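Kondimton Arm Data Project: Frequently Asked Questions

Last updated 17 February 2025

What are you collecting?
Short recordings of a robot arm doing dull things on purpose. Each recording is called an example. The learning system studies a pile of them and then tries the dull thing itself, with mixed dignity.

How long is one example?
Up to 30 seconds. If you need longer, the task is too big and should be split in two.

How many do you need per task?
We ask for 200. The Ditatano task got by on fewer, and it shows.

Do I throw out an attempt when I fumble?
Keep it, and mark it "fumble" in the log. A recovery is worth having. What we do throw out is the kind where the operator stopped to answer a text while the arm hovered — the system learned to hover, and it was very good at it.

Should I do the task the same way every time?
No. Change the starting position, change the angle, move the object a little. We once received 72 examples from the Clindenham site with the object on exactly the same spot. Nudge it an inch and the arm closed politely on thin air.

Why does the sleeve stay on the arm?
The wrist camera can catch it, so it is part of what the system sees. Take it off halfway through a batch and you have two batches. Same goes for swapping the backdrop or moving the lights.

Can I speed up once I get good?
Please don't. Fast operators produce blurry examples and feel wonderful about it.

What do I write in the task label?
What the arm does, in plain words. "Test," "test 2" and "asdf" are already taken.

Who checks the recordings?
The review desk at Darwish, by eye, usually within a week. Rejected ones come back with a reason, which may be short.

Can I see what the wrist camera sees before I sign up?
Yes. Expect plenty of sleeve and one gripper finger.

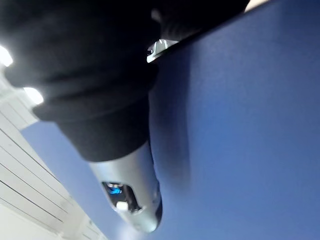
Reader comment, Clindenham: the line about the 72 examples is fair, but the guide we had back then said "keep the setup consistent," and we did. Could the page spell out which things stay put and which ones move?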